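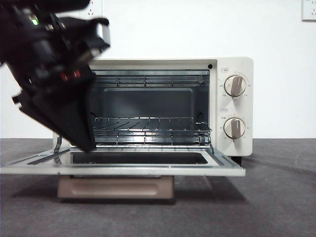
Figure 4. Toaster oven station, door lowered, gripper at the left side of the opening.

Documentation > Gisia Teleoperation Kit > Recording Demonstrations

4.3 Recording the toaster oven task

This section covers recording by remote control with the leader arm. For recording by hand guiding, see section 4.6. Complete the camera check in section 3 before starting.

Each recording is called an episode. A standard set for this task is 100 episodes by one operator. Sets from different operators are kept in separate folders and merged at export.

Preparing the station

1. Unplug the oven. It stays unplugged for the whole session.

CAUTION: Do not record with a powered oven. The gripper fingers are not rated for contact with heated surfaces.

2. Place the oven on the grey work surface, front facing the operator. Leave enough clearance for the door to open fully.

3. Lower the door by hand and check that it stays down under its own weight. If it springs back, replace the oven before recording.

4. Seat the wire rack in its side supports. A rack that sits crooked will catch the fingers on the way out.

5. Power on the follower arm, then the leader arm. Hold the leader in the rest pose until Plosenier reports "Linked".

NOTE: If the arms are powered on in the wrong order, the follower may move to match the leader without warning. Keep hands outside the marked area until the link is confirmed.

Recording an episode

6. Set the speed limit to 80 per cent. New operators should stay at this setting for their first set.

7. Select the task name from the list. Do not type a new name, as export treats "toaster oven" and "Toaster Oven" as two tasks.

8. Press the left pedal to start. Wait for the tone before moving.

9. Bring the fingers towards the door from the front and keep the wrist camera pointed into the cavity. The bread on the rack should remain in the wrist view during the approach. Some blur in this view is acceptable while the arm is moving.

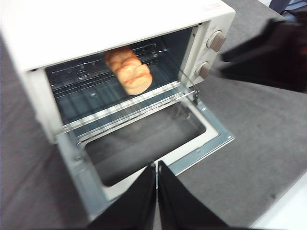 10. Carry out the task at a steady pace. If the fingers touch the rack or the door frame, back off along the same path and continue. A small correction is useful in training and does not spoil the episode.

11. Return the leader to the rest pose and press the left pedal again to stop.

12. Press the right pedal to discard, or wait 2 seconds to save.

Discard an episode if:
- the oven body shifts on the surface
- a person's hand enters either camera view
- the link drops, even briefly

Resetting between episodes

Return the door, rack and bread to their starting positions by hand. Vary the angle of the bread from one episode to the next, within the limits on the Jostow layout card. Leave both control knobs as they are unless the task sheet says otherwise.

Storage

Episodes longer than 1,000 frames are split automatically at export. To change this limit, see section 7.2.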